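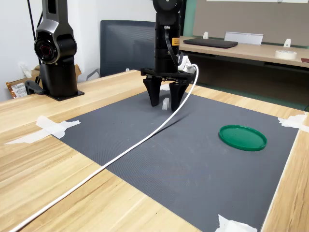
The block, the green lid and two fingers that don't know anything yet.

My job that spring was to pick up a small white block and put it down on a lid. I was paid by the day for it and I'd like that understood before I go any further, because my sister still thinks I made it up.

You didn't use your own hand, of course. You sat at the controls and moved a handle, and over on the table the arm moved with you, and the computer wrote down everything you did so the arm could learn to do it alone. They wanted 1000 goes at the block. Jondel, the firm was called, upstairs from a tile shop in Mornulley, and when I arrived the counter on the screen said 435. Somebody had done 435 of them and left. I asked where they'd gone and was told "Erkley", in the voice you'd use for the seaside.

Well, I was terrible. I knocked the block over, I squeezed the air next to it, I put the fingers down so hard on the mat that an alarm went off and a man came out of the kitchen with his toast. He said to breathe out on the way down. I thought he was having me on, but I tried it and the fingers went either side of the block as sweetly as you like, and up it came!

After that I got quite good. I also got bored, and when I'm bored I hum, and when I hum I do a little wiggle with my wrist at the end of things. I've always done it -- putting down cups, shutting drawers, posting letters. My gran did it too. She'd set a plate in front of you and give it a tiny turn to the left, as if she was locking it to the table.

I didn't know I was doing it at work. You don't watch your own hand, you watch the block.

We got to 1000 on 26th March. There was a cake from the garage, and then they fed all of it into whatever they fed it into, which took 2 days, and I came in on my day off to see the arm have its first go by itself. I'd put a proper shirt on. The handle was sitting there with no one holding it and I kept wanting to reach over and help.

Down it came. It stopped just above the block for a moment, exactly where I stop, and I swear I breathed out. Then it closed the fingers, lifted, went across to the lid, lowered the block on to it and gave it a tiny turn to the left.

"What was that?" said the man with the toast.

They ran it 50 times and it did it 50 times. One of the others scrolled back through the recordings, and the first 435 were all perfectly straight, up and over and down. Then me. He asked if there was a reason for it and I said it was just how you put a thing down. He wrote that on his pad, which made me go red.

There was some talk of taking it out. It added half a second, apparently, and Strobel, who were paying for it all, cared very much about half seconds. I said fair enough and went and stood in the kitchen for a bit, reading the back of the tea box.

My contract finished in April. I went in to hand back my door pass and the arm was busy, with a new girl at the desk beside it eating an orange. I stayed by the door and waited till it got to the lid.

It still did the turn. The new girl put her orange down on the desk, and gave it a little turn as well.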